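Can a robot do your washing-up yet?

Every few months somebody at a party asks me when they can have one that empties the dishwasher, and I never know what to say!
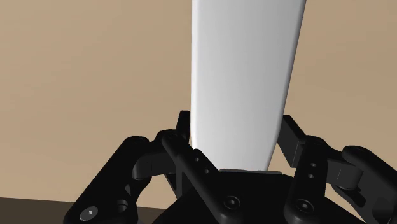
So this month I went and found out, or tried to. I spent a Monday with the people at Penduvar, out past Disby, who are working on getting machines to pick things up and put them down again. That's the whole job at the moment. Picking things up. I'd pictured something bustling about with a duster (too many films), and what I got was an awful lot of gripping, most of it done on a computer first, over and over, before anyone lets it near real crockery.

They'd run 2113 practice grabs the week before I came, and were quite cheerful about it. Plain, stiff shapes are the easy end. Ask for a wet tea towel or a bag of salad and everybody goes a bit quiet.

The shop floor is further along, I think. Leven, the packing firm, have had an arm filling boxes for 7 months and it's still at it, though a person has to sort out anything squashed or odd. My kitchen is nearly all squashed or odd.

Would I buy one? Not this year. I timed myself on the dishwasher when I got home, 21 minutes with the radio on, and I rather enjoyed it. Do write in if you've tried one at work, I'd love to hear!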